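Grant updates | Fletcombe

Hi Lamisi,

Quick progress note on the sorting corner, as promised! Your grant paid for the plastic bins, and I'm so glad we went with bright colors (Zamfira wanted all gray, and I talked her out of it). They sit side by side on the pale work surface, a yellow one next to a red one, and you can tell them apart from clear across the room. 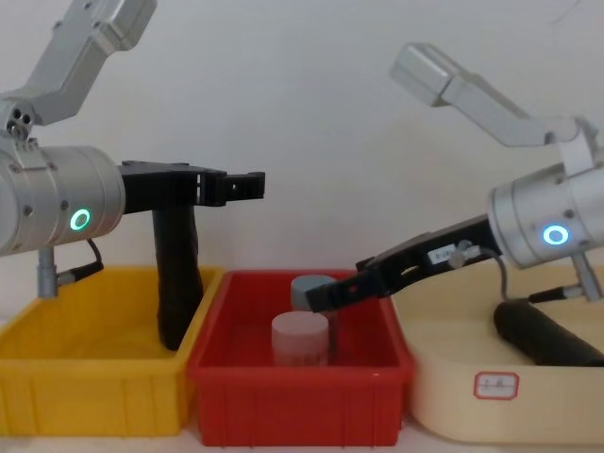

The cylinders are next. We have 138 to get through and want one color per bin by the end of August. The labels are still a mess, and Mircea is redoing them for the third time because the first two batches peeled. I've spent $1,000 so far, with the receipts going to Amnuay this week.

One ask: could we move the leftover shelf money over to more bins? We'd like 11, same style, ribbed fronts and all. Let me know and I'll get the order in!

Vasilică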